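Rirneo hand-held gripper, replacement finger pads
Part group 7: pads, brackets, bushings

Overview

The Rirneo is a two-finger hand-held gripper with a camera mounted behind the fingers. The operator carries it by hand, and the camera records the fingers and the work between them. The same fingers fit the Rirneo wrist mount, so recordings made by hand and runs made on an arm share one contact geometry.

This page covers the finger pads: which ones are available, how they compared in our own bench work, and how to fit and order them. For the camera bracket and the trigger assembly, see the pages for those part groups.

Pads in the range

Fuzzy-faced pad, black. Rectangular, supplied as a left and right pair. Soft contact, moderate grip, low marking on painted and coated surfaces. Standard fit on new grippers.

Ribbed rubber pad, black. Same outline. Higher grip on smooth plastic and glass. Leaves rub marks on foam and uncoated card.

Smooth silicone pad, gray. Same outline. Good on small hard parts. Picks up dust quickly and has to be wiped often to stay consistent.

Bare bracket. No pad fitted. Sold for customers who cut and glue their own facing material.

All four use the same curved bracket and can be swapped without recalibrating the camera, provided the bracket itself is not loosened. If the bracket comes off the arm, run the finger alignment again before recording.

Which pad to choose

Most of the questions we get are about the choice between the fuzzy pad and the ribbed pad. The short answer is that the ribbed pad holds better and the fuzzy pad is easier to live with. An operator working by hand will correct for a weak grip without noticing, simply by squeezing harder. An arm running the same task will not, unless the force setting is raised to match. A pad that seems fine in the hand can therefore lose parts on the arm, and we recommend testing both ways before buying in quantity.

Ostap Tkachuk ran the pad comparison for this page over a series of bench sessions in November. Work was done on a flat foam surface, with the gripper brought down from above at a shallow tilt. The objects were a mix of blocks, caps, folded cloth and short lengths of tube. Each pad type was used by hand first and then on the wrist mount with the Dridadetti controller. 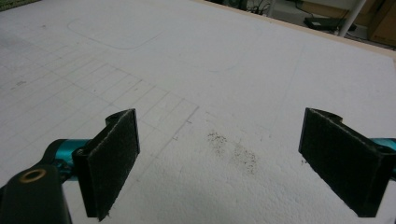 Total count for the comparison was 551 grasps across all pad types. A grasp was scored as held if the object was lifted clear of the surface, carried to the drop point and released on command. Anything that slipped, rotated out of the fingers or stuck to the pad on release was scored as a miss. Sticking turned out to matter more than expected with the silicone pad, where light caps stayed on one finger after opening.

Results in brief

Fuzzy-faced pad: reliable on blocks and tube. Weakest on glossy caps, where it needed a second attempt more often than the ribbed pad. On folded cloth it was the best of the group, and the cloth released cleanly.

Ribbed rubber pad: best overall on hard objects. On cloth it tended to drag the top layer sideways before closing. The ribs also show up as a strong pattern in close camera views, and some users prefer to avoid this when recording for training.

Smooth silicone pad: good when clean, poor when dusty. We would not choose it for foam, card or textile work.

Bare bracket: not tested on its own, as the contact area is too small to be useful.

By hand and on the mount, the order of the pads was the same for hard objects. For cloth, the ribbed pad did noticeably worse on the mount than by hand. We put that down to approach speed. The operator slowed down near the surface, and the controller profile used at the time did not.

Camera and lighting notes

A dark, non-reflective pad gives the camera less glare to deal with at close range. The black fuzzy pad performed well here under overhead light. The gray silicone pad produced a bright patch along its edge when a lamp was placed to the side, and exposure shifted as the fingers opened and closed. If silicone is required, lock the exposure before recording.

Keep the lens cover clean. Fibers from a worn fuzzy pad are light enough to drift back onto it.

Controller settings

The following apply to the Dridadetti controller with the wrist mount fitted. Other controllers can be used, but we do not publish settings for them.

Force level, fuzzy-faced pad: 7
Force level, ribbed rubber pad: 5
Force level, smooth silicone pad: 5
Approach: slow profile for the last part of the descent
Release delay: default, or one step longer for silicone

Force levels are controller steps and do not convert to a fixed force. Start one step lower than listed for thin-walled parts.

Wear

Fuzzy pads fray along the edges first. Edge fraying alone does not affect the grip and is no reason to replace a pad. Replace it when the facing thins near the center of the contact area, or when it starts to lift from the backing. Always replace left and right together. A new pad opposite a worn one closes off center, and the object shifts toward the worn side.

Ribbed pads should be replaced when the ribs are no longer distinct to the touch. Silicone pads last well but should be discarded if cut or torn.

Do not wash fuzzy pads in solvent. A dry brush is enough for dust and crumbs of foam. Silicone and rubber can be wiped with a damp cloth.

Fitting

1. Open the fingers fully and switch off the gripper, or lock the trigger on the hand-held version.
2. Support the bracket from behind and peel the old pad away from the lower tip upward.
3. Clean the mounting face. Old adhesive left on it will tilt the new pad.
4. Set the new pad against the upper stop, press it down along its full length and hold.
5. Fit the second pad the same way.
6. Close the fingers slowly and check that the lower edges meet evenly.
7. Leave the adhesive to set overnight before heavy use.

Compatibility

Rirneo hand-held gripper: all pads.
Rirneo wrist mount: all pads.
Cikport parallel gripper: ribbed and silicone pads only, with the Hofstetter adapter plate. The fuzzy pad is too thick to clear the Cikport finger guard when fully closed.

The Hofstetter plate is not stocked by us and has to be ordered separately. Check the hole pattern first – early Cikport units use a different one.

Ordering

Pads are sold in left and right pairs, and brackets are sold singly. State the side when ordering a bracket. Mixed sample sets with one pair of each pad type are available on request for customers who want to run their own comparison.

Test sheets from the bench work, including the object list and the scoring for each pad, can be requested from Joanne Mellor in technical sales. Please give the controller model and the kind of objects you handle.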